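Parry Daypack
from Sullen

Colors: Slate Blue, Moss, Black
Volume: 30 liters
Weight: 2 lb
Item: Parry 30

The Parry is a daypack for people who carry clothes, lunch and a water bottle and want to get at all of them without emptying the bag on the floor. It has one main compartment, one front pocket and one sleeve against the back. We have left off the small organizer pockets that were on the Nerkport, our earlier pack. Most customers told us they never used them.

Size and fit

The back length suits most adults. Shoulder straps adjust at the lower end, and the sternum strap slides up and down and can be taken off. If you are between sizes or carry heavy loads, look at the Drelum instead. It has a stiffer back and a real hip belt. The Parry has only a light waist strap, meant to stop the bag from swinging when you walk fast or ride a bike.

Packing it

The main zipper runs down both sides to the halfway point, so the bag opens wide at the top. Soft things go in first. A rolled sweater or a couple of T-shirts at the bottom give the pack some shape and keep hard items off your lower back. Put anything heavy in the back sleeve, close to you. Clothes don't need to be folded well -- the side straps pull everything in once the zipper is closed.

Fabrics, close up: woven pack cloth with mesh, and ribbed pink cloth.

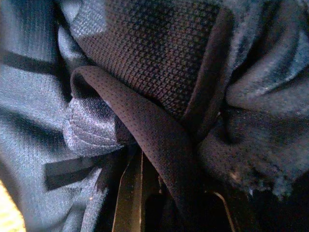
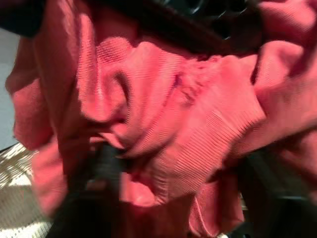
Materials

Shell: 63 denier nylon with a water-repellent finish
Back and straps: closed-cell foam
Webbing: polyester
Lining: none, seams are bound inside
Zippers: coil, with cord pulls

The finish will handle light rain for a walk home from the bus. It isn't waterproof and the zippers are not sealed. For long wet days use the Sullen rain cover, size Small, sold separately.

Care

Empty all the pockets and shake the bag out upside down. Wash by hand in cool water with mild soap. Use a soft brush on the mesh, where salt from sweat builds up in summer. Rinse twice. Hang it by the haul loop with the zippers open and keep it out of direct sun until it is dry all the way through, foam included. This can take two days. Do not machine wash, tumble dry or iron. The water-repellent finish wears off with use and can be put back with any spray made for nylon.

Price and shipping

$71, shipping included on orders within the lower 48 states. Slate Blue and Black are in stock. Moss is sold out and will be back in November.

Returns

Unused packs can be sent back within 30 days for a full refund. Leave the hang tag on. Return postage is paid by the buyer unless the pack has a fault.

Repairs

Buckles, cord pulls and the sternum strap are sold as spare parts and can be swapped at home with no tools. Torn mesh and blown seams are fixed at our shop. Send the pack clean -- we send dirty ones back unrepaired. Include a note saying where the damage is, and tie a piece of string near it if it is hard to find.

Also in this line: Nerkport (discontinued, spare parts only), Drelum, Sullen rain cover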